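Notebook, Clirden hall, March
Entry 20
NB, copied to Niamh Doherty

Cloth set, wash and lint trial, continued from entry 19.

Started 09.40. Lights on full, blinds left as they were. Floor dry-mopped before anything was laid on it. Last time the lint counts were spoiled by grit from the doorway, so shoes off past the tape until further notice.

Stock taken from the Horgan box, lot 3361. Labels checked against the sheet. One label had come away in the wash and I matched that cloth by weight. Fiachra to confirm, he has the original delivery note.

Washed at the short setting, no softener. Line dried overnight in the side room. The ribbed knit holds its shape less well than the towelling and wants to curl at the banded end. Flattening by hand works for a minute or two, then the curl comes back. Have not tried pressing it.

Weights, dry: ribbed knit 100 g, towel 315 g. Scale zeroed between readings. The light blue one not weighed yet, battery went.

Laid out directly on the boards, no mat. The Terkska mat sheds and I don't want its fibres in the count. The boards are slippery under the knit, so a cloth pushed from one side travels before it folds. Pushed from both sides it bunches up where it is. 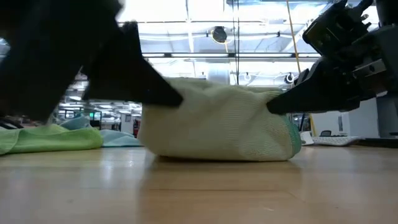 Folding order to be settled. I would do the mint knit first, then the light blue, and leave the lime-green towel until last, as it is the worst for lint and will contaminate the others if it goes on top. Niamh prefers towel first, to get it out of the way. No strong objection provided the floor is wiped after it.

Lint tape: Furnora roll, new. The old roll had lost its tack at the edges and the earlier readings should be treated as low. Have marked them in pencil in entry 17.

To do:
Battery for the scale.
Re-sew label, or use a laundry pen.
Ask Fiachra whether lot 3361 was prewashed at the supplier. If so the shrinkage column means very little.
Repeat the knit after a second wash, same setting.

Stopped 12.15.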